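Bastdale gets cold enough in October that most houses have the heat running by breakfast. For decades that meant oil. The town has 1,288 homes, and more than 70 of them have now switched to heat pumps, nearly all through a local installer called Rilora.

The pumps are the easy part. An older house leaks so much warm air that any heating system has to work overtime, and the bedrooms under the roof are usually the worst.

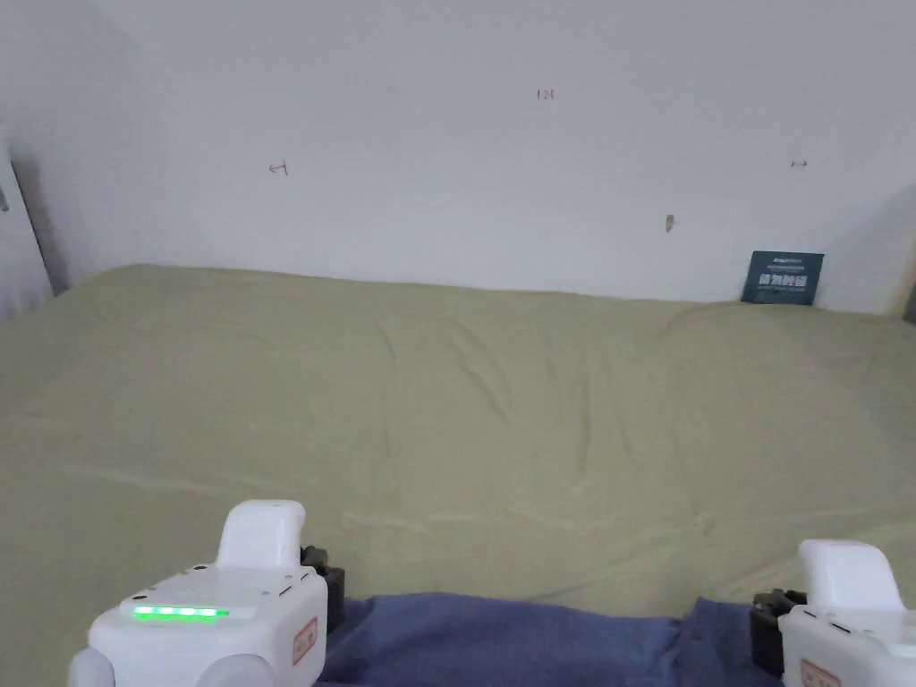
Rilora won't quote a price until it has done a blower door test, which takes 3 to 4 hours with the paperwork. Owners often learn that they need attic insulation first, and that bill comes before any savings do.

Emthorpe, the next town over, went a different way. It is planning a shared loop of buried pipe, designed by the engineering firm Kárason, that would serve the streets near the school.
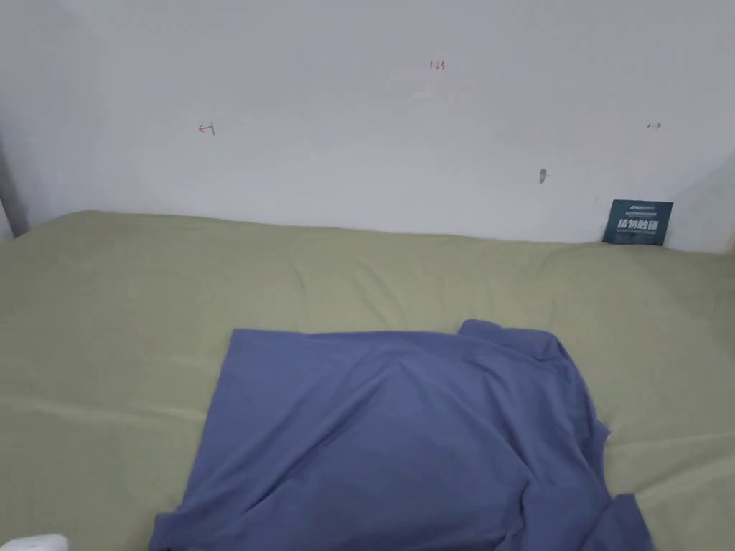
Drilling costs are the sticking point. The loop only pays off if enough households sign up early — and many have furnaces with years left in them. The town council takes up the question again on Thursday.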